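Listening Diary Study – Frequently Asked Questions

What is the study about?
We want to know how people find music that's new to them after the age of 30. You keep a diary of what you heard, where you heard it and whether you played it again.

Who can take part?
Anyone aged 30 or over who listens to music at least once a week. You don't need to play an instrument or read music. We have 137 people enrolled and room for 500.

How long does an entry take?
Most take less than five minutes. If you heard nothing new that day, tick the box and close the page.

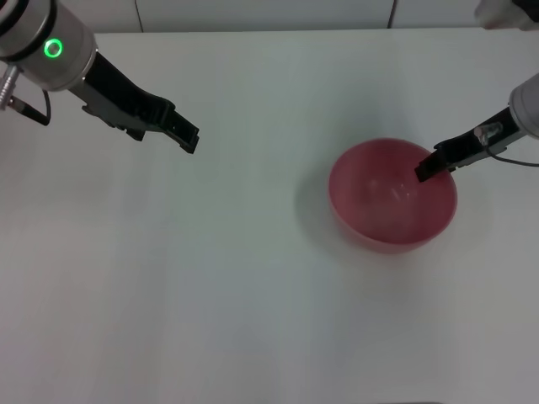 Nayeli Sotelo wrote to us that she hears most new songs in shops and never learns the titles. Do those count? Yes. Write down a line of the lyrics or the name of the shop – either is fine.

Do you need access to my streaming account?
No. If you use Pronico you can upload your play history, but this is optional.

Can I stop partway through?
Yes. Email us and tell us whether to keep or delete your entries.
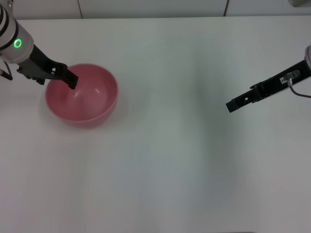
Music Perception Group, Retamal Centre for Behavioural Research

When will the results be out?
A summary goes to all participants in November. Shih-chieh Hsieh is writing the chapter on radio, and that will follow later.

Who do I contact?
Natalina Orlandini, extension 183. The phone isn't answered on Thursday.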